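# A room made of panels

Silvana Furtado works from the back part of a former print shop in Madstead.

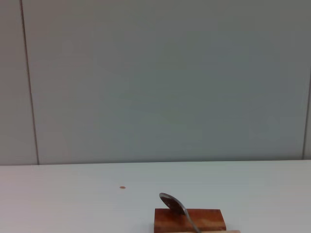 She rents it together with Naledi Mtshali, and the two women repair old books there for libraries and private people. I visited them in August, at the end of the morning, when the street outside was already hot. Furtado wanted to talk first about the walls. They are big flat panels in a pale gray, with a thin dark seam where one meets the next, and behind the white table there is nothing hanging on them. "People ask me when I will put up pictures," she said. "I tell them the wall is finished."

The panels came from Funach, a small company that builds office partitions. Furtado bought them second-hand when the office was closing, and she paid 300 for the whole lot, with the transport included. Mtshali was against it at the beginning. "I had worked eight years in a room with bricks, and I liked the bricks," she told me. "But bricks give dust. Every evening I was brushing sand out of the pages."

Their carpenter was Dirceu Conceição, who lives two streets away. He needed 18 days for the job, more than he had promised, because the floor of the shop goes down toward the door. Furtado still speaks about this floor with some bitterness. "You put a pencil on it and the pencil travels," she said.

About the color they had a long discussion. Mtshali wanted pure white for the walls too. Furtado had tried that in her first studio, on Barbosa Street, and she did not want to repeat it. "When I compare two papers, and one is cream and the other is a little bit more cream, a very white wall makes me tired. With gray I can work until six." She keeps white only for the table, so that a small piece of torn paper has a place to be found. "Not always found," Mtshali added from the other side of the room. "I have lost corners of a prayer book for two days."

I asked if they miss having shelves near the table. Furtado said that she had shelves before and that they filled up with glue pots, cups and letters from the bank. Now the tools stay in a cabinet in the corridor, and she gets up to bring what she needs.

The present job is a parish register of 289 pages, with water damage in the second half. Mtshali expects to be sewing it again before winter, if the new thread arrives.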